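Ronholm Hand-Held Gripper Station
Set-up and Operating Guide for Host Sites

Section 6: Demonstrations, Visits and Open Days

Revision issued 16/10/2019

6.1 Purpose of this section

This section sets out how a Ronholm station is to be prepared and run when people from outside the team are present. It applies to booked visits, to single demonstrations for partners and to public open days. Sections 1 to 5 continue to apply in full. Where an instruction below is stricter than one given earlier, the stricter instruction is to be followed for as long as visitors are in the room.

The guide assumes that the station has already been assembled and checked in accordance with Section 3, and that the person giving the demonstration has completed the operator's course at Landeg or at another approved site.

6.2 Roles

Each demonstration requires a minimum of 2 members of staff.

The operator sits at the work surface and handles the grippers. The operator does not answer questions while a task is in progress.

The host receives the visitors, gives the spoken explanation and watches the floor area. The host may stop the demonstration at any time by saying "Stop" in a clear voice. The operator then sets both grippers down on the work surface and takes both hands off the handles.

The two roles may be exchanged between demonstrations, but not during one.

6.3 Preparing the room

1. Confirm with reception the number of visitors expected. No more than 40 persons are to be admitted in the course of one open day session. Larger parties are divided before they leave the reception area.

2. Mark the limit of the visitor area on the floor with hazard tape. The tape must be no less than 2000 mm from the nearest edge of the work surface. Check that existing tape is flat and firmly stuck down.

3. Gather loose cables away from the route that visitors will take. Cables that serve the station may remain on the floor on the staff side of the tape.

4. Place any tripod or stand so that its feet are clear of the walkway. Tighten all leg locks.

5. Lower the room lighting if the session plan calls for it. The work surface must remain brightly lit. The walkway must be lit well enough for visitors to see the tape.

6. Keep a clear space of 400 mm on each side of the operator's chair.

Caution: Do not place coats, bags or drinks on any desk behind the station, even where the desk is not in use.

6.4 Preparing the station

1. Wipe the work surface with a dry cloth. Do not use a spray while the grippers are connected.

2. Inspect the fingers of each gripper. Fingers that are chipped or loose are to be replaced before the session and entered in the station log.

3. Check that the cable from each gripper is free to move with the operator's arm. It should lie along the forearm or behind the gripper, and must not pass beneath the hand.

4. Open and close each gripper fully, five times. The movement should be smooth and should make no clicking sound.

5. Start a new session in the Zotico recording software and enter the word OPEN in the remarks field. Sessions recorded before visitors are kept apart from the ordinary record and are not to be merged with it.

6. Set out only the objects needed for the first task. All other objects are kept in the tray provided until the host calls for them.

Note: Where the session plan includes electrical items such as power strips, these must be disconnected from the mains for the whole of the session. The host is to check the free end of the lead personally and to tell the visitors that this has been done.

6.5 The power strip task

The power strip task is the recommended opening item. Most visitors have handled a plug and can judge for themselves how much care the movement requires. It also makes good use of both hands, one gripper doing the close work while the other waits or steadies.

1. Lay the power strip flat on the work surface, with the outlets facing upwards.

2. Arrange the lead in a loose curve to one side. It should not hang over the edge of the work surface, where a sleeve may catch it.

3. Take up the grippers. Thumbs rest on top of the handles and fingers curl beneath.

4. Approach the outlets slowly and bring the fingers of the gripper to the strip without leaning the weight of the arm on it.

5. Carry out the movement given in the session plan. If an attempt fails, withdraw, pause and begin again from step 4. Do not force the part.

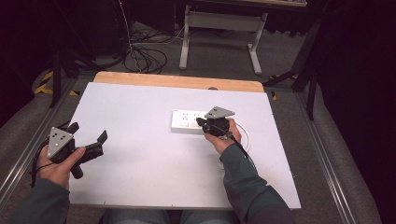

Glenys Ifans asked, when the draft of this section was sent round, whether step 5 ought to allow a failed attempt at all in front of the public; in her view two tries were enough, and after that the operator should move on to another task and let the host explain why.

The point was accepted in part. No fixed limit has been placed on the number of attempts, as the time needed differs a good deal between operators. The host should, however, bring the task to a close once the visitors' attention begins to wander, and should say plainly that the task was not completed. Failed attempts are to be described to visitors as an ordinary part of the work. They are not to be edited out of the session or passed over in silence.

6.6 The spoken explanation

The host's explanation should be given before the operator begins and should be kept short. The following matters are to be covered:

The grippers are held and moved by a person. Visitors frequently expect the equipment to move of its own accord, and should be told at the start that it will not do so in this demonstration.

The movements are recorded so that a robot arm fitted with similar fingers may later be taught the same task.

The recording covers the work surface and may also take in the floor and furniture beyond it. Visitors who do not wish to appear should remain at the rear of the visitor area. This must be said before recording starts, and a notice to the same effect must be displayed at the door.

Hosts should avoid promising dates or results. Questions about Stisero, which supplies the arms used at Landeg, are to be referred to the site manager, as are questions concerning prices or the purchase of stations.

6.7 Changing over between tasks

1. The operator brings both grippers to rest and states that the task is finished.

2. The host closes the current recording and notes the time in the log.

3. The objects used are returned to the tray. Nothing from the first task should remain on the work surface unless the plan requires it.

4. The next object is placed towards the far side of the work surface, away from the operator. Low, flat items such as boxes should lie fully on the surface and should not overlap the wooden border.

5. The operator takes up the grippers and opens the fingers, leaving a clear space between them. The fingers are held just above the surface until the host gives the word.
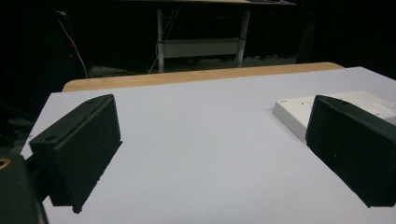
6. The host starts a new recording, checks that the picture from each gripper has appeared on the Zotico display and tells the operator to proceed.

If the picture from either gripper is missing or frozen, the host should say that there will be a short delay. Disconnect the gripper concerned, wait until its entry disappears from the display, and connect it again. Should the fault remain, the demonstration may continue without recording, provided that this is explained to the visitors and entered in the log.

6.8 Visitors handling the equipment

Visitors may try the grippers only where the session plan states this and only when the operator has left the chair. One person at a time is admitted past the tape.

1. Ask the visitor to remove bracelets and to fasten loose cuffs.

2. Seat the visitor and adjust the chair before the grippers are handed over.

3. Hand over one gripper first. The second follows when the visitor is comfortable with the weight.

4. Use soft or light objects. The power strip task is not offered to visitors.

Caution: The fingers can pinch. Children must be accompanied by an adult, who remains next to the chair throughout.

6.9 Closing the session

1. See all visitors out of the room before any equipment is moved.

2. Close the recording and confirm that OPEN appears in the remarks field.

3. Disconnect the grippers and return them to their case with the fingers closed.

4. Inspect the fingers again and compare them with the entry made under 6.4.

5. Remove temporary tape. Permanent tape is left in place.

6. Sign the log. Both the host and the operator must sign, and any question that could not be answered on the day is to be written on the reverse of the sheet with the visitor's contact details, if these were offered.

Completed sheets are sent to the Landeg office before the end of October, together with the station log for the same period.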